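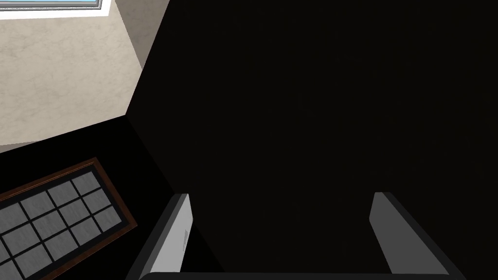
Fekelis schreibt auf der Diskussionsseite, der Artikel solle deutlicher zwischen der Stulle und dem belegten Brötchen trennen, weil beides im Norden und Osten Deutschlands nie dasselbe gewesen sei. Die Einleitung wurde daraufhin überarbeitet.

Stulle (Plural Stullen) ist eine vor allem in Berlin, Brandenburg und Teilen Norddeutschlands gebräuchliche Bezeichnung für eine vom Laib geschnittene, bestrichene oder belegte Brotscheibe. Werden zwei Scheiben aufeinandergelegt, spricht man von einer Klappstulle oder Doppelstulle. Das Brötchen, in Berlin Schrippe genannt, fällt nicht unter den Begriff, auch wenn es mit denselben Zutaten belegt wird.

Bezeichnungen

Das belegte Brot trägt im deutschen Sprachraum zahlreiche regionale Namen. In Nordrhein-Westfalen ist Butterbrot üblich, im Ruhrgebiet auch Bütterken, in Sachsen und Thüringen Bemme, in Bayern einfach Brot. Die Verteilung ist nicht scharf abgegrenzt. Durch Umzüge und durch die Werbung von Bäckereien und Imbissen ist Stulle heute auch außerhalb des ursprünglichen Gebiets verständlich.

Die Herkunft des Wortes ist nicht abschließend geklärt. Häufig wird ein Zusammenhang mit dem niederländischen »stul« angenommen, das ein Stück oder einen Klumpen bezeichnet. Daneben wird eine Verbindung mit »Stolle« erwogen. In zusammengesetzter Form kommt der Begriff als Schmalzstulle, Käsestulle, Pausenstulle oder Hasenbrot vor, wobei Letzteres ein vom Tag übrig gebliebenes, wieder mit nach Hause gebrachtes Brot meint.

Zubereitung

Als Grundlage dient meist Mischbrot aus Roggen und Weizen, seltener reines Roggenbrot oder Vollkornbrot. Die Scheibe wird mit Butter, Margarine oder Schmalz bestrichen. Das Fett verhindert, dass Feuchtigkeit aus dem Belag in die Krume zieht. Üblich sind Leberwurst, Salami, gekochter Schinken, Schnittkäse und Quark, dazu Gewürzgurke, Radieschen oder Schnittlauch. Tomate und frische Gurke gelten bei Broten, die länger aufbewahrt werden sollen, als ungünstig und werden oft getrennt eingepackt.

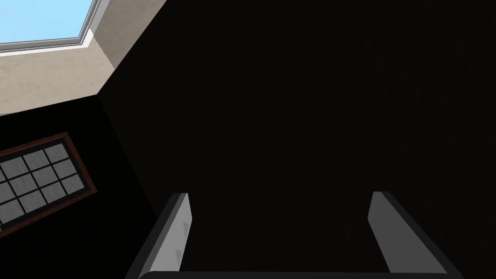

Bei der Klappstulle wird in der Regel nur eine der beiden Scheiben belegt, bestrichen werden häufig beide. Manche Familien schneiden sie quer durch, andere diagonal. Für Kinder wird die Rinde gelegentlich entfernt, was in älteren Haushaltsratgebern als Verschwendung getadelt wird.

Verpackung und Transport

Lange Zeit war Pergamentpapier oder Butterbrotpapier das gängige Verpackungsmaterial. Es lässt etwas Feuchtigkeit durch, so dass die Kruste weniger schnell weich wird als in Kunststofffolie. Das Papier wurde nach Gebrauch oft glatt gestrichen und am nächsten Tag noch einmal benutzt. Brotdosen aus Blech oder Aluminium waren unter Arbeitern und Schülern verbreitet, später kamen Dosen aus Kunststoff hinzu. Daneben sind Wachstücher im Handel.

Bedeutung im Alltag

Die Stulle war vor der Verbreitung von Kantinen die wichtigste Zwischenmahlzeit in Betrieben und auf Baustellen. Auch das Abendbrot bestand in vielen Haushalten aus belegten Broten, während die warme Mahlzeit mittags eingenommen wurde. Mit der Zunahme von Imbissen und Backshops ging der Anteil der von zu Hause mitgebrachten Brote in manchen Berufen zurück.

Regionales Beispiel: Galtivov

In Galtivov wird im April ein Stullenmarkt abgehalten. Er beginnt am Montag um 9 Uhr und dauert 3 Tage. Bei der letzten Ausgabe waren 40 Stände zugelassen, eingereicht wurden 113 Rezepte. Bewertet wird in den 3 Klassen Schmalz, Käse und freie Auswahl. Zugelassen ist nur Brot vom Laib, Toastbrot und Brötchen sind nach der Marktordnung ausgeschlossen.

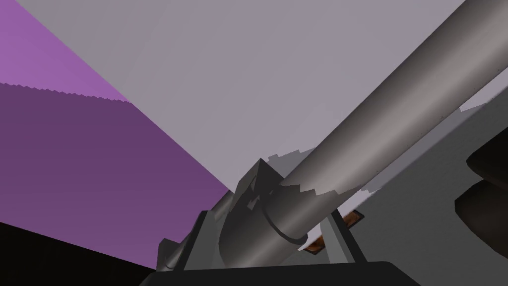 Das Brot für die Wettbewerbsstände liefert die Bäckerei Brannigan, ein Roggenmischbrot mit einem Roggenanteil von etwas mehr als der Hälfte. Es wird am Vortag gebacken und ungeschnitten ausgegeben. Die Teilnehmer schneiden selbst, eine Scheibendicke ist nicht vorgeschrieben. In der Schmalzklasse sind Grieben erlaubt, Röstzwiebeln aus der Packung dagegen nicht. Übrig gebliebene Laibe werden am letzten Nachmittag zum halben Preis verkauft.

Abgrenzung

Vom Sandwich unterscheidet sich die Klappstulle vor allem durch das Brot und durch den sparsameren Belag. Saucen und Salatblätter sind unüblich. Das Schnittchen oder Häppchen ist eine kleinere, meist verzierte Form für Empfänge und Feiern. Der Stramme Max, eine Brotscheibe mit Schinken und Spiegelei, wird mit Messer und Gabel gegessen und gewöhnlich als eigenes Gericht geführt.

Siehe auch

Abendbrot
Bemme
Butterbrotpapier
Schmalzbrot
Schrippe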